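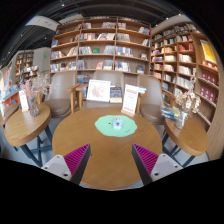 The round table in the reading area, with three of the armchairs behind it.

Skender Books, Trorkbridge
Gallery: The Reading Area
Page updated 9/24/25

The reading area is open to anyone during store hours. You do not need to buy a book to sit down. Customers ask us about the furniture and the flowers nearly as often as they ask about the books, so this page covers both, along with the rules for using the space and how to book it.

The table

The large table has a light honey-brown top with the wood grain showing. We bought it secondhand from Tranell, the office furniture dealer on the west side, when they cleared out a hotel lobby. It came with one deep scratch that Volker Baumgart sanded out over two evenings. He also refinished the top, and he would like people to use a coaster -- there is a basket of them at the register.

We went with a round table after trying a long one for most of a year. With the long one, people sat at opposite ends and the middle filled up with coats.

The green mat

It is pale green with a slightly darker rim, and it has no regular shape. Children say it is a pond. Rodica Grecu picked it out and has been asked where she got it many times. The answer is a craft fair, and she did not keep the seller's card. If you know who makes them, please tell her.

The glass on the mat is small and clear with a little blue in it. We do not light candles in the store. If you move the glass to make room for a book, put it back on the mat when you are done.

What goes on the table

The display along the far edge changes when one of us has something new to put there. It is usually a picture or two and a book standing up so the cover shows. In the photo it is a white-framed picture in soft pink and red, a book with a dark blue cover, and a sign card in a wooden holder. The books on the table may be picked up and read. If you want to buy one, take it to the register and we will check whether there is another copy on the shelf.

Pictures in frames are not for sale unless there is a price on the back. Aníbal Cárdenas handles requests from local artists. He looks at work on the first Monday of the month, and he needs the piece to stand up by itself on a table, as we do not hang anything on the walls in that part of the store.

The armchairs

Taupe-grey fabric, light wooden arms. These replaced a pair of leather chairs that were comfortable but squeaked whenever anyone turned a page. The fabric was chosen by Yi-chun Kuo from a book of 67 samples, most of which were beige. The wooden arms are narrow and will not hold a cup.

Chairs may be turned to face each other or pulled up to the table. Please lift them instead of dragging them. The floor was redone last October and we would like it to last.

The side table and the flowers

The small round table has the same color top as the big one and dark metal legs that cross in an X. People assume they were sold as a set. They were not; Volker matched the finish.

The flowers in the glass vase are dried, pale pink and white. They do not need water, and we ask that you not give them any. Rodica puts together a new bunch in the fall from what she has grown and hung up over the summer. Small pieces do drop off if the vase gets bumped, so strollers are better parked on the other side.

Using the space

Drinks with lids are fine. Food is not, except at events.
Phone calls should be taken outside or by the front door.
Laptops are welcome before noon. After that we ask that the big table be left for readers.
Dogs are allowed if they will lie down.
Story time is on Saturday morning, and the armchairs are moved back for it. If you want a quiet seat, come later in the day.

Booking for a group

Book clubs and small classes can reserve the area after closing. It holds 31 people standing, or far fewer if everyone wants a seat. The fee is $36 for the evening and includes folding chairs and use of the kettle. We need at least three days' notice. Horațiu Jitaru keeps the calendar and can be reached through the front desk. He is out on Thursdays -- leave a message and he will call back.

The Prajapati reading group meets in the area once a month and has done so since before we had decent chairs. New members are welcome. They read mostly short novels and vote on the next one at the end of each meeting. Ask at the register for the current title, which we keep in stock at a small discount for members.

Lost and found

Items left on the chairs are held behind the register until the end of the month. At present we have a gray scarf, two pairs of reading glasses and a library book that is due back soon.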